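How to Test Gripper Pads on Glass Tubes Before You Believe the Sales Sheet

Filed under: Grippers, Bench tests

Every finger set I get sent is described as gentle, precise and good with glass. Vollex says it about theirs. Erkora says it too, in nearly the same words. I have stopped reading that part. Below is how I compare pads now, and you can do it in an afternoon with a cheap rack.

What you need

A wooden test tube rack, a few glass tubes, water and food coloring. Use strong colors. Clear water in clear glass on a white table is a miserable thing to find with a wrist camera, and you want to be testing the pads first and the vision later. You also need a second camera up high, looking at the whole table.

Step 1. Write down your numbers before you start

Pick a closing force and a lift height and leave them alone. I do 16 picks per pad set. The temptation to nudge the force after a bad run is strong, and once you do that you are comparing nothing.

Step 2. Check both views with the gripper open

Park the arm off to one side and save a picture from the high camera. Then bring the wrist camera to where it can see both pads and the tubes together. If a fingertip hides the tube you plan to grab, fix the approach now.

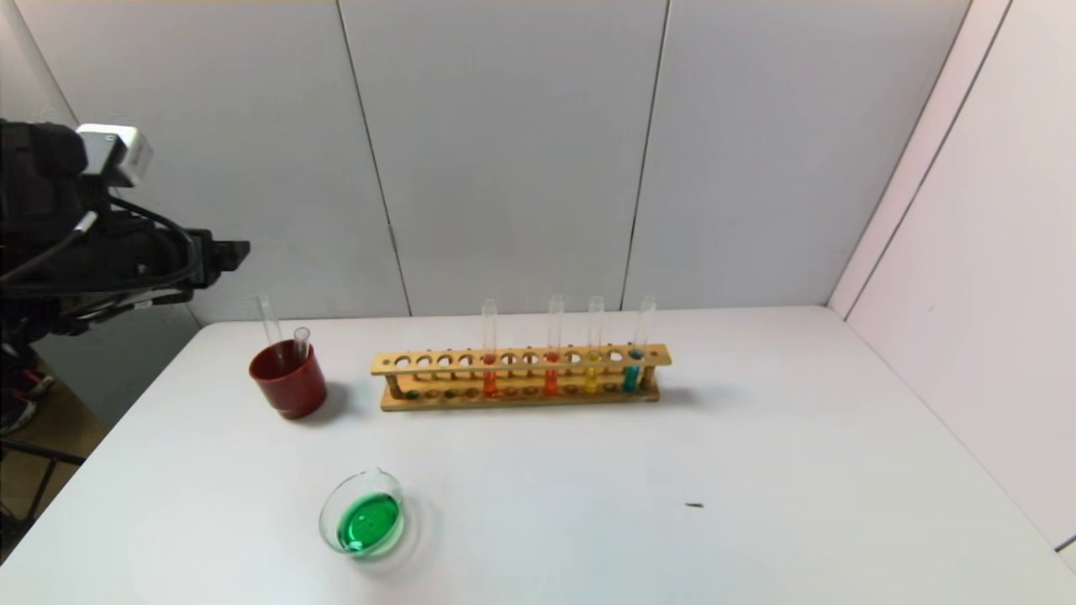
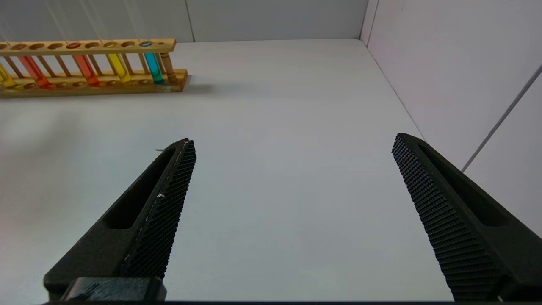

High camera first, then the wrist camera. Colored tubes in the wooden rack in both, gripper open and holding nothing.

Step 3. Look at the pads up close

A grid of small raised squares looks grippy, and maybe it is. I'd still want proof. Texture gives dirt somewhere to sit, and flecks and scuffs are easy to miss until you have a wrist view of them. Wipe the pads before each set or you are testing the dirt.

Step 4. Run the picks

Lift, hold, put back in the same hole. Score a pick as failed if the tube turns in the fingers, even if it gets home. The Rostami controller I run logs finger position, so I can check for creep afterward. My last full session was 103 picks, counting the ones I threw out for bad starts.

Step 5. Change one thing

Swap the pads, keep everything else. Then change the tube spacing. A gripper that does well with empty holes on both sides of a tube can do badly when it has a neighbor, because the open fingers need room. The Tresbridge demo video spaces every tube out very generously. Draw your own conclusions.

What I still don't trust

Sixteen picks won't tell you about wear. I also haven't tried wet glass, and I suspect that is where the textured pads either earn their price or don't. If a seller quotes you a success rate, ask how full the tubes were.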